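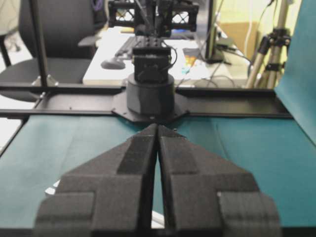
Towed howitzer vs. self-propelled, same gun

orkutis22
Started March 24, 2024
Reading up on field artillery between the wars. Why did so many armies keep the towed version of a gun after they had a tracked one? The tracked one moves itself and gives the crew some armor.

Katene
Cost, mostly. A towed gun has no engine, no tracks and no transmission to look after. You can also lift one by helicopter if it's light enough.

bustel_39
Don't agree that it's mostly cost. You still need a truck for every towed gun, plus fuel and a driver. Weight was the bigger thing – a lot of bridges wouldn't take the tracked ones.

Katene
A truck is still a lot cheaper than a tracked hull, and you can use it for other jobs.

jenitska
Both matter. It depends on the army. Mountain units had no real choice.

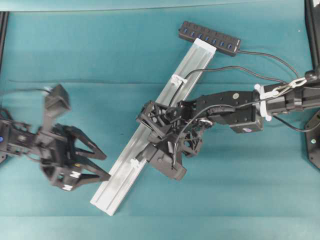 Rail on the green cloth, white cap at one end

orkutis22
Nice. Which scale are you putting on it?

jenitska
1/72, four guns and their trucks. Should be done by September.

bustel_39
Back to the question, look at time into action too. A tracked gun can stop, fire and leave. With a towed one you have to unhitch and spread the trails first.

Katene
No argument there.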